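Horkusari House - bedroom refresh, progress report
To: Angelica Calimlim
From: Mitali Seneviratne
21 January 2025

Quick one before the February payment. Full figures to come from Konrad.

Where we're at
Beds - 7 rooms set up, 2 to go. Both are on the Liyanage side, waiting on frames from Vornum. Supplier says next week, they said that last time too.
Linen - all delivered. Went with plain colours in the end, green and blue mostly, easier to match up after the wash. A few pillowcases came in the wrong size and have gone back.
Walls - not painted yet. Patching started, still holes and pencil and pen marks from measuring up in most rooms. Sandamali wants the shelf heights settled before anyone gets a roller out and I agree with her.

Money
Spent $764 on linen, a bit under what we asked for. Would like to move the leftover to paint if thats ok with you. Need a yes or no by the end of the month please.

Problems
Flallau quoted for the whole hallway as well, which we never asked for. Bahman has gone back to them for a bedrooms-only price. No answer yet.
Storage is tight - spare doonas are stacked in the office and its hard to get to the filing cabinet.

Next
Finish patching, agree shelf heights, paint, then the last beds. Residents have been told to expect some shuffling between rooms while the paint drys. Will send the recieipts with the next report.
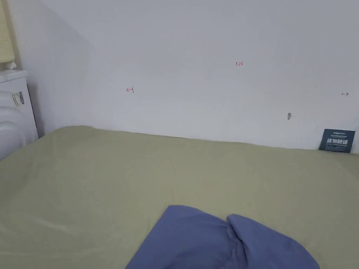

Green sheet and blue bedding on, wall behind still has marks on it.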